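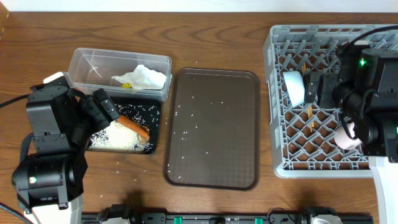

Rice grains in a small black tray on a wooden tabletop

Home Articles Paper & Drawing Color & Paint Contents Search

Flarkadow paper

Flarkadow is a heavy, cold-pressed paper made for gouache and soft pastel, and I've been using it long enough that the editors here asked me to write the entry. It was first made at the Goodwin mill in 2000, and it's still made there, on what I'm told is the same machine with most of its parts swapped out. You'll see it sold in pads, in loose sheets and (if your shop is any good) by the roll.

Name and origin

The name comes from the field behind the mill, which floods every spring. Gheorghița Munteanu, who ran the sizing room at Goodwin in the early days, wanted a sheet that could take a wet layer and then a dry one without the surface turning to fuzz. Her first batches were far too hard. I own two sheets from one of them and pastel slides right off – lovely for pencil, though! She softened the size over the following year and that second recipe is the one people mean when they say "old Flarkadow."

Surface and weight

The standard sheet has a low, uneven tooth, with a front that's a bit rougher than the back. Both sides are sized, so you can work on either. I like the back for gouache and the front for pastel, but plenty of painters do it the other way around and get along fine. The watermark is a small reed in the lower corner, and it reads correctly when the front is facing you.

The color is a warm off-white. There's also a gray and a sort of oatmeal, both dyed in the pulp, so scraping back doesn't show a white core. The gray fades if you leave it in a sunny window (ask me how I know). The oatmeal seems to hold up better, at least on my wall.

Pads are glued on two sides and come with 20 sheets. The glue is strong, and you'll want a dull knife to get a sheet off cleanly. Slide it in at the gap on the top edge and go slowly around the corner, where it likes to tear.

The 2017 change

In 2017 the mill moved from a gelatin size to a plant-based one, and this is the part people argue over. The newer paper drinks a little faster, so the first wash sets before you've finished fussing with it. Lifting is harder too. On the plus side, it has lost the wet-dog smell that the old sheets gave off under a heavy wash, and I don't miss that one bit. Nastside, the distributor, put a green band on the new pads so shops could tell them apart, then dropped the band the following June, which has made buying older stock secondhand a real guessing game. The test I use is a drop of clean water on a corner: on the old size it sits up as a bead for a good while, on the new one it flattens out.

Related papers

Flarkadow often gets mixed up with Hiren, a lighter sheet from the same mill with a similar reed watermark. Hiren is sized on one side only and buckles under anything wetter than a thin wash. It's a nice sketching paper and it's cheaper, so I keep a pad for thumbnails. There was also a board version, Flarkadow 204, with the same paper mounted on a stiff core. It warped in damp rooms and was dropped from the catalog, but the boards still show up in studio clear-outs – grab them if they're flat.

Storage

Keep loose sheets flat and wrapped. Rolls relax overnight under a drawing board, curl side down.

Entry last revised 22/04/2021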